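About Maurya Appliance Repair

Maurya Appliance Repair opened in Ramden in 2000 as a one-bench shop on Pleltby Road. We fix household appliances: washers, dryers, ovens, dishwashers and small kitchen machines. We also sell reconditioned units with a 55-day warranty.

Most jobs start with a phone call. Tell us the make, the model number and what the trouble is, and we will give you a price range before you book.
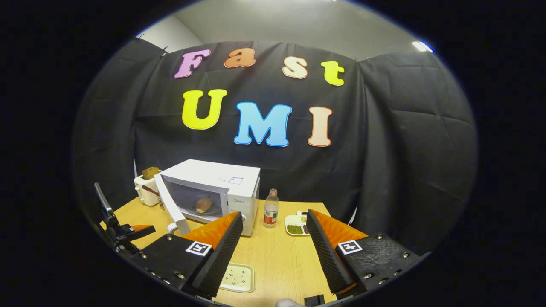

Small items can be dropped off at the front counter during shop hours. Larger ones are repaired in your home, anywhere within 14 miles of Ramden. Parts we don't stock are ordered through Flernico and usually arrive within the week.

Closed Sundays and all of the last week of June.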